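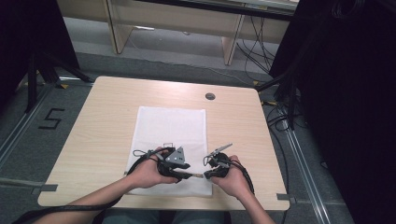

How many practice runs does our club do before we try training anything? We aim for 50 good ones per task, and the first few never make the cut.

So, two-handed work with the grippers! Spread the white cloth across the table and smooth it a bit (small wrinkles are fine). Pick up one gripper in each hand and let the cables hang back along your forearms — don't wrap them. Close both jaws on the ends of the tube, hold it level for 3 seconds, then set it down slowly. I still rush that part. Save the run in the Tandach folder, write down its number and go again.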